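Second arm: what we're budgeting

The Clisum quote came in at $3,026, and that's before grippers. Cruickshank wanted 60 days to deliver and wouldn't move on price, so they're off the list. I've put 37 hours of setup in the plan, which leaves us ready in February if the purchase order goes out this week.

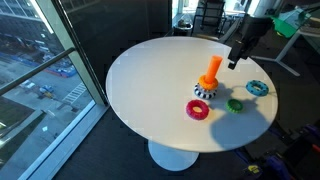
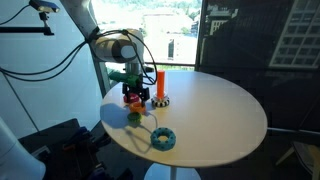

Ring stacking on the round white table.

Gregor Aitken wrote back that I'd left out spare fingers and cables, and that he would hold back 46 dollars a month for them from the start. He also thinks the Nokwood service contract can wait a year.

I've added a line for spares. The contract stays in for now, and I'll ask Nokwood whether they'll quote it separately.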